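Omthorpe students cite grading worries in speech survey

10/4/25

More than 10 percent of undergraduates at Omthorpe College have kept an opinion out of an essay for fear of a lower grade, according to a survey released by the student senate.

The senate sent the questionnaire to all departments in September and received 2,797 replies. Students were asked whether they felt free to argue a position their instructor was known to disagree with, both in class and in written work. Most said they did. Those who said they did not were concentrated in politics, history and education courses.

The college has not disputed the findings. In a written response, the provost's office said that papers are graded on evidence and reasoning, and that any student who believes a grade reflects a political view can ask for a second reader. The survey suggests few students know about that option – it appears only in the appendix of the student handbook.
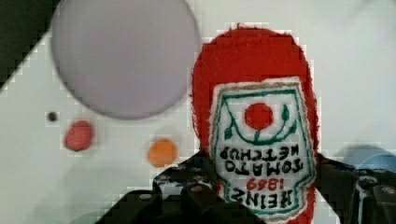 Faculty opinion is divided. The Marchuk Center for Teaching, which trains new instructors at the college, said the results should lead to clearer grading guides in every department. Several lecturers replied in the campus paper, the Ornwood Review, that the questions were loosely worded and mixed up politics with ordinary disagreement. One wrote that a student could turn in an essay on a plush ketchup bottle held upside down and still earn a good grade, provided the argument held together. The letter also asked the senate to publish the full list of questions.

The senate says it will do so. It has also put forward three proposals: anonymous grading for all final papers, a plain one-page notice on appeals, and a repeat of the survey next fall.

Anonymous grading is already used in the law program at Jammont, the college's second campus, where it was brought in three years ago. Staff there say it works well for exams but is harder to manage in small seminars, where instructors often discuss drafts with students before the final version is due.

The faculty council will take up the proposals at its next regular meeting, which is open to students.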